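Quintanilla Subscriber Questions: The Sale to Ferel
Updated 14 Jun 2023

Who owns the paper now?
Ferel, which already has 27 other titles and a radio station it would like you to listen to. The previous owner, Gavia, keeps the printing plant and the good parking spaces.

Why did Gavia sell?
The press release says "strategic focus." We asked what the focus was and got the press release again.

Will my subscription price change?
Not before January. After that you'll get a letter at least 30 days ahead of any increase. It will use the word "exciting."

Is the Quintanilla going online only?
No. The print edition continues six days a week. Home delivery still stops at the county line, as it has through three owners.

Are there layoffs?
Ferel has announced 2 open positions that won't be filled, both on the copy desk. Please be kind about typos.

What happened to the comments section?
It moved to Trorkex, the system all Ferel papers use. Old comments didn't make the trip. If yours was brilliant, you'll have to type it again, and keep it under 1000 characters this time.
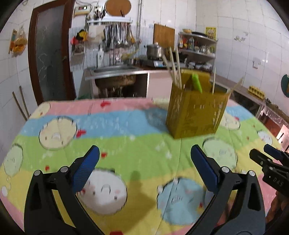 Do I need a new password?
Yes. Trorkex won't take your old one, or anything you're likely to remember.

Can the new owner tell editors what to print?
The sale agreement says no. Editorials are still signed by the local board, and a correction still runs on page two.

Who do I call if my paper is missing?
Same number as before, on your bill. Calls before 10 a.m. get a redelivery that day.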